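Planning for the Second Arm: A Conversation with Nia Wynne

Nia Wynne has managed equipment planning at the Rarkeo household robotics laboratory for the length of its current program. Her office does not write software and does not train models. It decides what is purchased, when it is purchased, and which budget line carries the cost. We met on a Friday morning to discuss how a small laboratory prepares a request for new manipulation equipment, and what the published price of an arm leaves out.

Ms. Wynne began with the matter of scope. The laboratory works on bedding and other soft household goods, and she considers that choice the first financial decision of the program. "When the task is rigid parts, a vendor can tell you a great deal from a data sheet," she said. "With a pillowcase, the data sheet gives you payload and reach, and then you are on your own. We had to plan for a longer evaluation period before we could commit to anything."

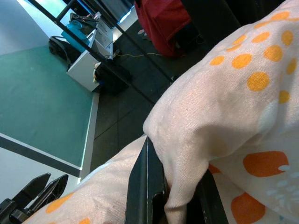

That evaluation period was written into the budget as its own line, separate from the purchase. Ms. Wynne recommends this to any group preparing a first request. In an earlier cycle the laboratory had folded testing into general operating costs, and the money was spent on other needs before the loan unit arrived. "The unit sat in its crate while we looked for staff hours to pay for," she recalled. "The vendor was patient with us. I would not count on that a second time."

Two suppliers reached the final stage of the current request, Zernton and Hamano. Ms. Wynne declined to say which had offered the lower price, but she was willing to discuss how the offers differed. Zernton quoted the arm, the controller and the gripper as a single package with a fixed service agreement. Hamano quoted each item separately and left service to be arranged through Lloyd, its regional distributor. "The separate quotation was harder to read, and it was also more useful," she said. "I could see that replacement gripper fingers were $467 a set. In a package you do not learn that figure until you need to order them."

Finger wear has become a planning item in its own right. Nattawut Thongsuk, the senior technician, keeps a log of every grasp attempt made during an evaluation, and the most recent one closed at 1,402 entries. He joined us for part of the conversation and explained how the log is used. "Purchasing wants to know how often we will reorder," Mr. Thongsuk said. "Before the log, I gave them a guess, and they were right not to like it. Now I give them the entries and the dates of each replacement, and they do the arithmetic themselves."

He added that the log has changed the way he speaks with suppliers. A request for a different finger surface, supported by records of failed grasps on fabric, receives a more serious answer than a general complaint. 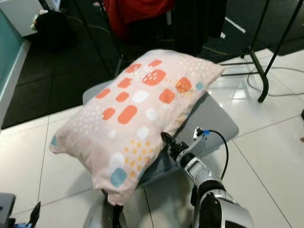 Cabling, mounting hardware and floor space were the next subjects. Ms. Wynne asks that every request include them, even where the amounts are modest. For the present request the laboratory set aside $4,000 for installation and accessories, a figure she described as adequate with little to spare. Mr. Thongsuk was of the opinion that it should have been higher. "We have had that discussion - more than once," Ms. Wynne said.

On training, the two were in closer agreement. Each new operator is given 2 days with Mr. Thongsuk before working alone, and those days are charged to the equipment budget. Ms. Wynne acknowledged that some institutions would place the cost elsewhere. "An arm without a trained operator is furniture," she said. "I want the reviewers to see both costs on the same page."

The request will go forward in July. Should it be approved, delivery is expected to follow the supplier's standard schedule, and the existing equipment will remain in service during the changeover. Ms. Wynne has asked that the old service agreement be extended to cover that period. The extension had not been signed at the time of our conversation, and she was due to speak with Lloyd about it that afternoon.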